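Home | Projects | Reports | Lab Safety | Contact

Unplanned Stops in a Bin Picking Cell: Final Report
Robotics Project Course, Brendport Technical College

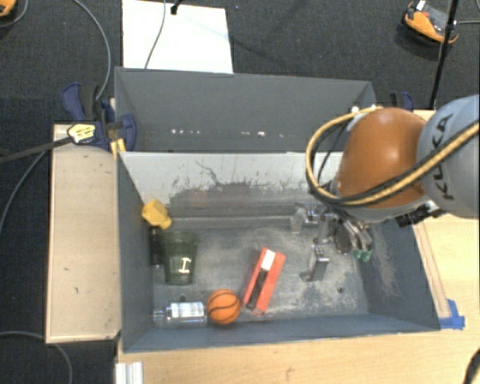

What causes a picking robot to stop when there is no collision?

Cable drag is one cause. A cable that pulls on the wrist adds a load the controller does not expect, and the controller can read that load as contact.

1. The problem

Our task was to pick mixed objects from one bin and place them in a second bin. We ran the cell through August and logged 1,995 pick attempts. In 33 of them the arm halted with a contact fault while nothing was touching the gripper. After each halt a student had to clear the fault by hand, and the run could not be left alone.

2. What we checked

We first suspected the grasp planner, which came from the Medine project. We replayed the logged paths with both bins removed. The faults came back in the same poses, so the bins and objects were ruled out.

Next we sorted the faults by wrist angle. All of them fell in picks close to the right wall of the front bin, with the wrist turned near its limit. In that position the cable bundle had no slack left and pulled against the joint.

3. The second fault

While looking at the cables we found a worn spot in the outer jacket of the gripper cable. The wires inside were not exposed. We stopped work, reported it to the lab office, and did not power the arm again until the cable was replaced. The spare came from Benmoussa and took 5 days to arrive.

4. Changes

We rerouted the bundle with a larger loop at the wrist and limited the last joint in software. The planner now rejects any grasp outside that limit. This means it skips some objects lying against the right wall, and 14 objects were left behind in the repeat test. No contact faults were logged in that test.

We also added a cable check to the startup sheet. It is done with the arm powered off.

5. Open items

The Sidano fault log records the pose but not the joint torques. The next group should add torque logging before raising the arm speed. The joint limit should stay in place until then.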